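November, evening

Open day at Jornari. I took the 2 p.m. slot and stayed past the end of it. Notes now, before I lose the details.

The building is the old Provico warehouse, split down the middle. Front half is offices, back half is test space. Visitor badge, sign-in sheet, shoe covers that nobody wore for long. They ran the visitors in groups of 14, which was too many for the cell they opened with. From the third row I could see the top of a fence and hear a conveyor.

That first cell was a case packer built with Zundetti. Cartons in at one end, pouches dropped in by a delta arm, cartons out the other. It is a mature machine and there was little to learn from it. I asked about changeover between carton sizes and was told it is done with a recipe plus two manual width adjustments, and that the manual part takes most of the time. I wrote that down because our own line has the same problem and we have been quoted for motorized guides. If a company that builds these for a living still leaves the guides on hand cranks, I want to see our payback calculation again.

Coffee. Bad coffee, good bread.

The second half was what I went for: manipulation of loose items on a table, presented with Ait Ali, who do the grasp planning side. Smaller room, white wall panels, better view. The presenter gave a short talk first. The planner was trained on household and canteen items, 433 of them by their count, and the claim is that it handles an object it has not seen before as long as the size is within the gripper's stroke. I asked how the 433 were chosen. Purchased locally, mostly, and then weighted toward shapes that had failed. I liked that answer. 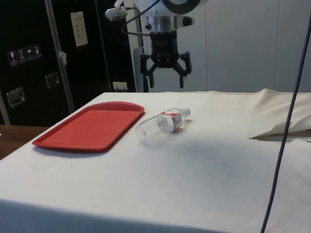 Grasp planning on transparent objects is the part I have the most trouble with at work, so I kept my questions to that. Depth sensors lose clear plastic. The beam passes through or scatters, and the point cloud comes back with a hole where the object should be. A bottle lying on its side on a white cloth is close to the worst arrangement I can think of, with low contrast all around and nothing solid to return a signal except the cap and the label. The red band on the label probably gives the color image something to hold on to. I asked whether they use it that way. The answer was that the segmentation runs on color alone and depth is only consulted afterward to set the approach height, with the table plane used as a fallback if the reading is bad. That is simpler than what we do. We fuse both and then spend our time deciding which one to trust.

My second question was about the sensor position. It rides beside the wrist, on a short bracket, so the view changes with every move and the calibration between sensor and gripper has to hold. They recheck it at the start of a shift against a printed board. I asked what drift they see. No number was offered. I would have preferred a number, even an ugly one. Our own bracket went out of true twice last winter and both times the first symptom was a gripper closing slightly to one side, which we blamed on the fingers for days.

Third question, on finger design. Jointed fingers, angular, tips turning inward. On a thin-walled bottle with the cap on, too much force dents the wall, and after that the shape no longer matches the plan. They limit the motor current and accept a slow close. Slow is fine for a demonstration. At our rate it would not be fine. I did not get to ask what the cycle time would be if the force limit were raised, because another visitor wanted to discuss dishwashers at length.

Tray handling was covered only in the talk. A flat tray has to be taken by the rim, and the rim sits low, so the fingertips have to come very near the table. They described approaching from the long side with the wrist tilted. I have doubts about doing that over cloth, which can bunch up and go along with the tray. We use a hard surface and have never had to think about it.

Things to follow up:

- Ask for the spec sheet on the gripper, including force at the fingertip and the stroke under load.
- Ask Ait Ali if the planner can be evaluated on our own parts. I would send 2 clear ones and a dark glossy one.
- Try color-only segmentation on last month's logged failures. Needs no hardware and could be started tomorrow.
- Look up our calibration records and plot the offset by date.
- Get the guide quote out again and check the changeover hours used in it.

Drive back was slow, roadworks at the river bridge. Ate late. The brochure is in the side pocket of the blue bag with the parking receipt, which has to be claimed before the end of the month.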